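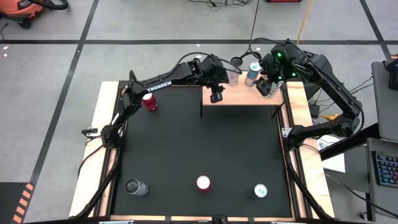

**Two-arm cell, right gripper closing short at the shelf**

**pradix_bench** - September 4, 2022

Cell is two arms on opposite sides of a black top, timber base frame, raised timber shelf at the back on the right. The job is cans: pick from the shelf, place on the table, and the reverse. The left arm is fine. The right arm comes down beside a can at the right end of the shelf and closes short of centre, so one finger touches first and shoves the can along before the other finger arrives.

Done so far:

- re-homed both arms, twice
- swapped the finger pads on the right gripper
- checked the bolts at the right base, all tight
- ran the same pick on the table surface instead of the shelf, error is much smaller there

Firmware is the same on both sides. Log is clean. What would you look at next?

**shearer_m**

Error at the shelf and hardly any on the table says the shelf has moved. Is it fixed to the top or just standing there?

**pradix_bench**

Two screws from underneath. I haven't had them out since February.

**shearer_m**

Then check them. Timber shrinks over a summer and the screws go slack without looking slack. Put a square against the shelf and the rail before you touch anything on the arm.

**Effie Imrie**

I don't agree that it has to be the shelf. The end of the shelf is close in to the right base, so the arm is folded up on itself to get there. Any offset in the elbow zero shows up differently folded than it does reaching out over the table. We had the same fault on the Dronden cell and lost a morning to shimming a shelf that was perfectly square.

Test for it: jog the right gripper to one fixed point from two different elbow poses. If the fingertips land in the same place both times, the joint zeros are good and you can go and look at the woodwork.

**drotska**

What are the cables doing? If the bundle is tied too tightly at the wrist it will pull on the last joint when the arm folds back. I'd want slack there before measuring anything.

**pradix_bench**

Cables have a loop at the wrist on the left arm, and I can turn the right wrist by hand with the power off without feeling a pull. Will do Effie's test tonight.

**pradix_bench**

Results. Fixed point was a scribed cross on a bit of tape. First pose lands on the cross. Second pose lands clearly to one side of it, same side every time. So it's the joint zero, or at least that's part of it.

Shelf against the square: also out, by a little, at the back corner.

**shearer_m**

So both.

**Effie Imrie**

Mostly the zero. Do the zero first, then re-measure. If you move the shelf first you will tune it to a bad arm and have to do it again.

**shearer_m**

Other way round for me. The shelf is a two minute job and it gives you a known reference. Zeroing against a crooked shelf is no better.

**Effie Imrie**

You don't zero against the shelf. You zero against the pin in the joint, with the arm supported. The shelf doesn't come into it.

**pradix_bench**

Went with the zero first. Order of work, for anyone searching later:

1. Clear the cans off the table and shelf.
2. Support the right forearm on a block before cutting torque. It drops otherwise.
3. Pin the elbow, write the new offset. Old value 361, new value 2.
4. Pull the pin. Leave it somewhere obvious - I hang ours on the estop.
5. Torque on, repeat the two-pose test. Both poses now on the cross.
6. Only then nip up the shelf screws and check with the square.

The right gripper now closes evenly on the end can. I'm running it overnight with the speed down and will look at drift tomorrow.

**drotska**

361 is a big offset to have crept in. Has that arm had a knock?

**pradix_bench**

Not that I know of. It may have been wrong since the elbow motor was changed and the old shelf position was hiding it.

**pradix_bench**

Over 1000 cycles done, no short closes. Two-pose test repeated this morning and still on the cross. I've added it to the monthly sheet for both arms.

**shearer_m**

Put the square on the sheet as well.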